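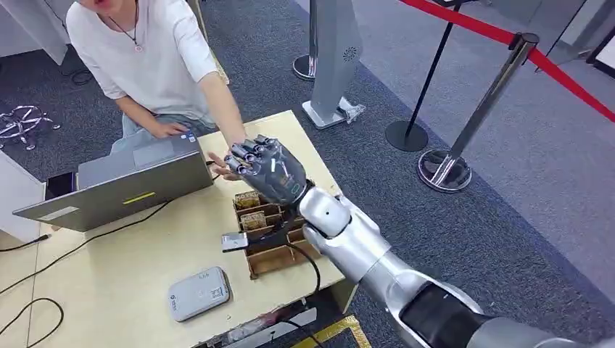
Notebook, October 29, 2021: sourdough, rye again

OK so the rye starter is back from the dead. I'd left it in the lunch fridge since September with the lid screwed down, and the top had gone gray and smelled like nail polish remover. I poured off the liquid, scraped down to the beige stuff and fed it twice yesterday with the Humari dark rye. By this morning it had climbed past the rubber band and was pushing at the cloth. Very pleased!

Mix for today's loaf:
468 g flour (mostly white, plus whatever was left in the rye bag)
11 g salt
Starter, two big spoonfuls
Water until it looked right. I know, I know – I'll weigh it next time.

It came together stickier than the last batch. Nuala Ó Gríofa says I'm adding the salt too early and that's why it fights me at the start. She holds hers back until after the first rest. I tried it her way and the dough did feel looser under my hands, but I'd also used warmer water, so that tells us nothing. One change at a time from now on (writing it here so I can't pretend I didn't know).

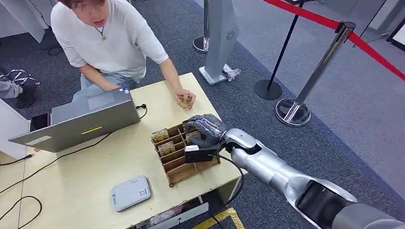

Folds went in every half hour, four of them, and I missed the third by a good bit and just carried on. The bowl was on the shelf by the radiator, which I think is too warm for rye. Bubbles along the side by lunch, big ones, and a bit of a wobble when I nudged it.

Shaping was a mess. I floured the basket with white and should have used rice flour, because the left side stuck and tore when I tipped it out. Patched it, slashed it, baked it in the Okix pot with the lid on, then lid off for the last 19 minutes. Color is good and dark. The tear opened up more than the slash did, so it has a sort of second mouth.

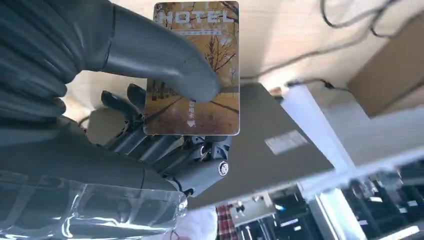
Crumb is tight at the bottom and open at the top, so I'm guessing under-proofed in the middle even with all those bubbles. Flavor is great though, properly sour, a little like the loaf we used to get from Orbán before they moved. Half of it went with butter before it had cooled, and yes, the slices were gummy, and no, I'm not sorry.

Next time:
Same flour, same water, salt after the first rest
Weigh the water!!
Bowl away from the radiator
Rice flour in the basket
Feed the starter tonight and leave a spoonful in the small jar for Nuala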